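Dec 3, 2022. Notes from the open day at Sarnau

Visitors came in small groups, more than we have expected. I was at the bowl table with Octavio Bustos. We showed the stacking task on the green cloth, and I explained the gripper while he watched the arm. Most people asked first about speed. I told them that we run it slower when guests are near.

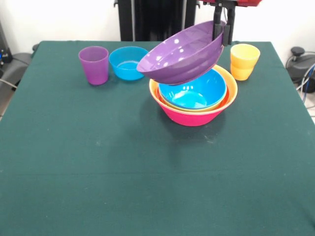
Humaira Tarar remarked that visitors understand stacking at once, but they do not see what is difficult in it, and we should tell them about the rim before the arm moves. I agree with her. A thin rim forgives very little — a small error in height and the fingers close on air.

For the next visit (February, the group from Fitham):

- put the speed limit on the wall, in large letters
- keep 11 minutes for each group, with questions
- ask Harms for the spare finger pads
- Octavio to check the Devix log, it has 4,000 lines and I did not read all of it

One boy wanted to know if the arm can choose a bowl by colour. I gave a long answer, too long I think.

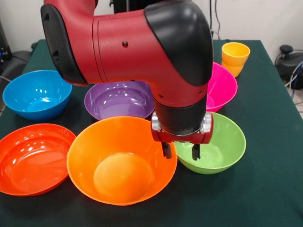
*Bowls laid out singly, gripper open above the green one.*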